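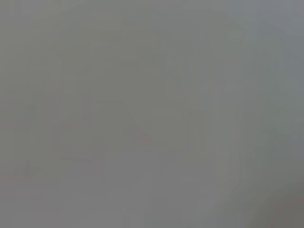 Gray, a little cooler toward the upper right.

Kitchen Cleaning Tips I Stopped Believing (and a Few I Kept)

Last updated March 13, 2020

Every spring the same cleaning tips come back around, usually with a lemon in the photo. I have tried most of them in a small kitchen in Estaton with hard water, one window and a sink that was already stained when I moved in. I have no laboratory. I have a shelf under the sink and a long memory for things that wasted my Saturday mornings.

What follows is grouped by the tip as it usually gets passed along, then what I think of it. Your water and your counters are different from mine. If the maker's instructions say something else, go with those.

Baking soda and vinegar, mixed

This one will outlive all of us. You put the powder down, you pour the vinegar on, it foams, and foam looks like work being done. What's left once it settles is mostly water with a bit of salt in it. Each of the two is useful alone. Baking soda is a mild scouring powder. Vinegar loosens mineral scale. Put together they mostly cancel each other out.

I'm told the fizzing "lifts" grease out of a drain. My drain did not get the message. For a slow kitchen sink I now take out the strainer, pull up whatever is sitting under it, and run hot tap water with plain dish soap. If that doesn't do it I unscrew the trap with a bucket underneath, and the answer is always in the trap.

Never mix vinegar with bleach, by the way. That warning should be at the top of every one of these lists and I almost never see it.

Lemon for everything

A cut lemon rubbed on a cutting board smells nice. It is a weak acid and you have made the board sticky. Wash the board with soap and hot water afterward and you'll find that the soap and hot water would have done it. Lemon on a faucet takes off light scale, and so does vinegar, which costs a fraction as much and has no seeds.

Lemon peel down the disposal: fine, if you like the smell. The peel doesn't sharpen anything. Ice cubes don't either, whatever your uncle told you. Disposals don't have blades in the way people think they do.

Keep all of it, lemon and vinegar both, off marble and other natural stone. Acid etches stone, and the dull spot does not wipe away. I learned that on a windowsill, mercifully a small one.

Newspaper for glass

Supposedly leaves no streaks. I have given this a fair shot over several years and I get gray fingers and a gray smear on the white trim. Maybe the ink was different once. A flat-weave cotton cloth, washed without fabric softener, beats it. The softener part matters more than the cloth. Softener leaves a film on the fabric, the film goes on the window, and then you blame the spray.

Spray less than you want to. Most streaks I've made came from using too much of something and giving up before it was dry.

Cloudy glass

There are two kinds of cloudy, and tips tend to lump them together, which is why half the comments say "life changing" and the other half say it didn't work.

One is mineral film from hard water. Rub a spot with a little white vinegar, wait a few minutes and rinse. If the spot comes up clear, do the rest. The other is etching, where the surface of the glass has been worn by years of hot dishwasher cycles. No vinegar, paste, tablet or denture cleaner is bringing that back. If the test spot looks the same afterward, stop buying things.

I bought Menside glass restorer for exactly this problem. It took off the film as well as vinegar did, and it left the etched tumblers as etched as before. It does smell better than vinegar. If that's worth it to you, go ahead.

Drink dispensers and other things with spigots

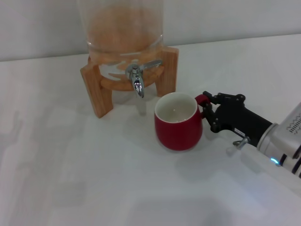 Glass drink dispenser on a light wooden stand.

Party tips are full of these and say very little about washing them. The jar is easy. Reach in with a long brush, warm water and dish soap, rinse, dry upside down on a towel. The trouble is the spigot, if yours has one that comes off. Sugar gets into it and stays there, and running soapy water through it with the lever open does less than you'd hope.

Take it apart after every use. There is generally a nut on the inside and a washer on either side of the wall, and you want to lay them out in order on the towel, or you'll be guessing later. Soak the pieces in warm soapy water. Push a narrow straw brush through the barrel from both ends. Let everything dry before you put it back together. Tighten by hand only. Glass cracks at the hole first, and a wrench is how it gets there.

Then fill it with plain water and let it stand on the counter for a while before you trust it on a tablecloth. A slow drip usually means a washer went back twisted.

The tip that says to run undiluted vinegar through a dispenser "to sanitize" is doing a lot with one word. Vinegar is not a registered disinfectant. Wash it properly and don't leave juice or sweet tea in it overnight. Also, skip boiling water. Plenty of these jars are ordinary glass and don't take kindly to sudden heat.

A wooden stand wants a damp cloth and then a dry one. Don't soak it and don't put it in the dishwasher.

White tabletops

A melamine sponge will take a scuff off a white table, and people are right to be pleased with it. It is also a very fine abrasive. Use it over and over in the same place and on some finishes you get a patch with a different shine from everything around it, which you then see every single time you sit down. Start with dish soap and water. Go to the sponge if that fails, lightly, and try it near a leg first.

Toothpaste for ring marks is the same idea with mint in it.

For coffee and tea stains I make a paste of baking soda and water, leave it on for a few minutes and wipe. It works most of the time. That's about the strongest praise I give anything.

The microwave bowl trick

This one I kept. A bowl of water with a wooden spoon in it, a couple of minutes on high, then leave the door shut for a few more and wipe. The spoon is there so the water doesn't superheat and jump at you. Some versions call for lemon or vinegar in the bowl. The steam is doing the work. Plain water is fine and the kitchen doesn't smell like pickles.

Gadgets

I own a Mocanu handheld scrubber, the kind with the spinning head. It came with 12 brush heads and I have used 2 of them. It is good on grout and a nuisance everywhere else, mostly on account of the charging dock, which takes up the only outlet near the sink. The box promises it will "transform" cleaning. It has transformed one corner of my counter into a place where a scrubber lives.

The hardware store in Cluddale sells a stiff nylon brush with a bent handle that does grout nearly as well. It has no dock. If you already own the electric one, use it. If you're thinking of buying one, try the brush through June and see whether you still want it.

The website selling the scrubber shows 2,129 reviews, and I'd take them with some salt. Sort by lowest rating and look for the ones written months after purchase. Those people have no reason left to be excited.

Cleaning the things you clean with

Dull advice, and I think it does more than the rest of this page put together.

Rinse and wring the sponge and stand it on edge. A sponge lying flat in a puddle is growing something. Replace it when it smells, and don't bother microwaving it.

Wash dishcloths hot, with nothing else fancy in the load, and dry them all the way.

Empty the vacuum before it's full. Clean the filter if yours is washable, and give it a full day to dry.

Wipe out the dishwasher filter. Plenty of people have never seen theirs. It's usually a twist-out cylinder on the floor of the machine, under the lower rack. Mine had a bread tie and part of a jar label in it, and I'd been blaming the detergent for a year.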